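The Sound of a Stairwell

Dušan Atanasov listens to buildings the way other people read menus. On the afternoon I arrive at the Kolev residency in Inholm, he is standing on the second landing of the old dye works with his eyes shut, humming one low note and waiting for it to come back. When it does, he grins, goes down four steps, and hums it again. "Hear that? It's gone flat on us," he says, delighted.

He has been here since May, on a stay that will last 3 months, and the landing has become his favorite room in the house (he calls it a room, and after an hour with him so did I). The Kolev invites one sound artist at a time to live above its workshops and make a piece for the building. Most choose the big dyeing hall, with its long windows and its wonderful, sloppy echo. Atanasov asked for the stairs.

What he's making is called Staline, a work for eight voices and one staircase. The singers will be spread over the landings, out of sight of each other, each holding a note for as long as a breath allows. The audience climbs. Nobody hears the same chord twice, and a person who stops to tie a shoe gets a piece that the person ahead has missed completely. I tried it with a rough recording playing from small speakers, and I went up and down the stairs so many times that my knees hurt the next day. It's glorious.

Atanasov grew up over a bakery, in an apartment where the ovens started at 3 in the morning. He learned to tell the day of the week from the clatter of the trays. At music school he studied the viola, and by his own account he played it politely. The change came during a summer job in a parking garage, where he sat in a booth and listened to tires squeal on the painted floor. He began to write the pitches down on the backs of tickets. He still has 56 of them, kept in a flat tin, and when he spreads them over the table you can see a composer getting started in ballpoint pen.

His first large work, Gilent, was built from those tickets. It ran for a single weekend in a closed swimming pool, with the listeners lying on mats at the bottom of the deep end. People who were there still talk about it with a kind of ownership. I wasn't, and I'm jealous of every one of them.

For Staline he has gone back to working with singers, and much of the credit for how they sound belongs to Azra Stojanović. She trained as a choir conductor, and she and Atanasov have argued happily for years about vibrato. He wants none. She wants a little, late in the breath, when the voice is tired and starts to move by itself. "Dušan thinks of the voice as a pipe," she tells me between rehearsals. "I keep reminding him that somebody has to stand there in a sweater and do it."

She won, by the way. In the version I heard on Monday evening, each note begins as straight as a ruler and then, right at the end, gives a small shiver. With eight of them going at once on different floors, the whole stairwell seems to lean. A man beside me put his hand on the railing.

The score is worth a look too. Atanasov draws it on a long roll of brown paper, with the landings as horizontal lines and the breaths as curves between them. There are no bar lines. Instead he marks the spots where a footstep is likely to fall, having sat on the top step with a pencil and watched the Kolev's staff go by. The baker's son in him likes a routine: up early, the stairs before anyone else is on them, drawing until lunch, singers in the afternoon.

Daily life at the residency is shared. The workshops, the kitchen and the laundry are used by everybody in the building, whatever they make, and supper runs long. The evening I stayed, the talk went from bell casting to soup and back to bells, and Atanasov got the whole table to hum. He was right about the kitchen, incidentally — it likes a B flat.

Staline opens at the end of his stay, with performances at dusk and a small audience each time. Wear soft shoes. Go up slowly, then come down and start over.
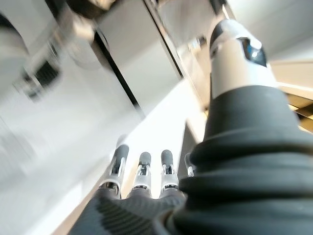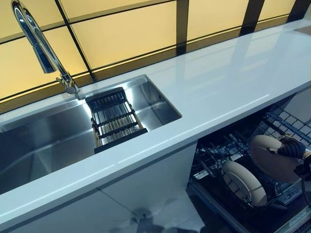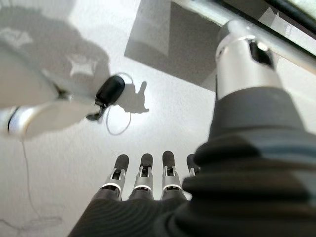
Silver fingers, first and last; between them, a chrome faucet over a steel sink.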